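報道関係各位

9月

株式会社ボセヴィク

ボセヴィク、乳幼児向け木育・知育ひろば「スタンドネス」を9月に開設
予約不要の親子スペースと育児相談を一つの施設に

株式会社ボセヴィク(Bosevik、代表取締役:アダルベルト・トレド、以下「当社」)は、未就学児とその保護者を対象とした屋内施設「スタンドネス」(Standness)を9月に開設いたします。就学前の子どもが天候を問わず体を動かし、手指を使って遊ぶことのできる場を設けるとともに、保護者が日常の延長で育児相談を受けられる体制を整えます。

■開設の背景
当社は地域の保育施設および子育てサークルに対し、遊具の貸出しと遊びの講座の提供を行ってまいりました。講座に参加された保護者の皆様からは、雨天時や真夏の日中に乳幼児を連れて過ごせる場所が少ないこと、相談窓口と遊び場が離れており下の子を連れての移動が負担となることについて、かねてよりご意見をいただいておりました。スタンドネスは、こうした声を受け、遊び場と相談窓口を同じ階に配置する施設として計画したものです。

■施設の構成
館内は対象年齢と活動内容に応じて3つの区画に分かれます。
「はいはいのへや」は、歩き始める前のお子様専用の区画です。床全面にクッション材を敷き、授乳室およびおむつ替え台を隣接して設けております。
「てとてのへや」は、積み木、型はめ、ひも通しなど、手指を使う遊びを中心とした区画です。遊具は月齢ごとに棚を分けて配架し、お子様が自ら選んで取り出せる高さといたしました。
「かけるへや」は、2歳以上のお子様を対象とした運動の区画です。緩やかな斜面と低い段差を組み合わせ、繰り返し上り下りができる造りとしております。
内装の設計は株式会社ウォルデギオルギス(Woldegiorgis)が担当いたしました。

■育児相談および講座
開館時間中は、保育士が相談コーナーに常駐いたします。発達、食事、睡眠、きょうだい関係など、内容を問わずご相談いただけます。相談の予約は不要です。
また、月替わりの講座として「はじめての型はめ」「絵本の読み聞かせ入門」「祖父母のための孫育て講座」などを順次開催いたします。各講座の定員は親子8組とし、館内受付にてお申し込みを承ります。

■入退館および混雑状況の案内
入退館の管理には、株式会社ドローニク(Dronik)の受付システムを採用いたしました。館内の混雑状況は施設のウェブサイトで随時公開し、ご来館前に各区画の空き具合をご確認いただけます。

■代表者コメント
代表取締役 アダルベルト・トレド
「型はめの遊具を前にした子どもは、同じ形を何度も手に取り、向きを変え、また置き直します。大人が急かさずに見守ることのできる時間と場所を、地域の中に確保したいと考えてまいりました。保護者の皆様には、お子様の傍らで少し腰を下ろしていただける場としてもご利用いただければ幸いです。」

■施設概要
名称:スタンドネス
対象:未就学児とその保護者
開館時間:午前10時から午後5時まで
利用料:保護者は無料、お子様は当日券または月額会員券による
駐輪場:あり(ベビーカー置場を併設)

■本件に関するお問い合わせ先
株式会社ボセヴィク 広報室
取材をご希望の報道機関の方は、開設前の内覧についても広報室までご連絡ください。

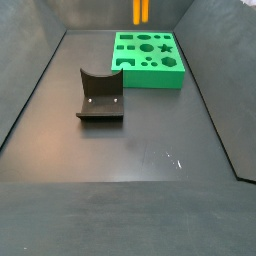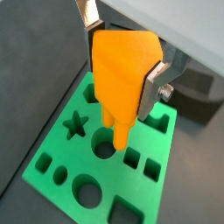
緑色の型はめボードとオレンジ色のブロック(2枚目)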